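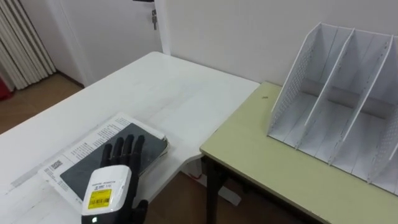 Following the relocation of the household office in June, it was decided that the two tables in the corner by the door should be reorganized. The present entry records the arrangement adopted and the considerations that led to it, for the benefit of readers who have written to ask how the small room is being used.

The white table remains the principal working surface. It was acquired secondhand from Borkowska, a furniture dealer that has since closed its showroom, and its top bears the light scuffs and smudges to be expected of a table in daily use. Refinishing was considered and declined. A quotation obtained from a local workshop exceeded the purchase price of the table, and the marks do not interfere with writing.

The smaller table, with the pale yellow-green top and the black metal leg, was formerly in the hallway, where it held mail and gloves. It now stands against the right side of the white table. The color was not chosen to match anything. Visitors have remarked upon it, and the author has grown fond of it.

Papers were the chief difficulty. Prior to the move, household documents were kept in a single stack, and locating a given item could take as long as 30 minutes. The white file organizer from Drarar has been assigned to the smaller table in order to address this. Its slanted sides and upright compartments permit folders to be withdrawn with one hand, and the perforated material is light enough that the whole unit may be lifted for dusting. The compartments are to be allocated as follows: bills awaiting payment, correspondence awaiting a reply, and documents to be transferred to the cabinet. No fourth category will be permitted – a miscellaneous compartment was tried in the previous residence and absorbed everything.

A separate matter concerns instruction booklets. It has been the practice of this household to keep the printed matter supplied with any device, and the collection had grown to 60 items, several of them relating to appliances no longer owned. These were reviewed over the course of one evening. Nine were retained. The remainder were placed in paper recycling, with the exception of one Grusto coffee grinder manual, which was requested by a neighbor.

Under the revised practice, a booklet stays with its device on the white table until the device has been set up, after which it is either filed or discarded. Where the printed sheet carries a QR code leading to an electronic copy, the paper version will ordinarily be discarded. Clear tape and other packing remnants are to be removed at the end of each working day. Compliance with this last provision has been imperfect.

The door to the room is white, as are the walls, and its key is customarily left in the lock. The suggestion that the key be moved to a hook has been noted. It was moved once before and was missing for most of a winter, and it will therefore remain where it is.

Two items are outstanding. The first is a desk lamp, for which the Sotard clamp model is under consideration, subject to measurement of the table edge. The second is a mat for the wooden floor beneath the chair. Recommendations from readers on either point would be received with thanks, particularly as regards mats that do not curl at the corners.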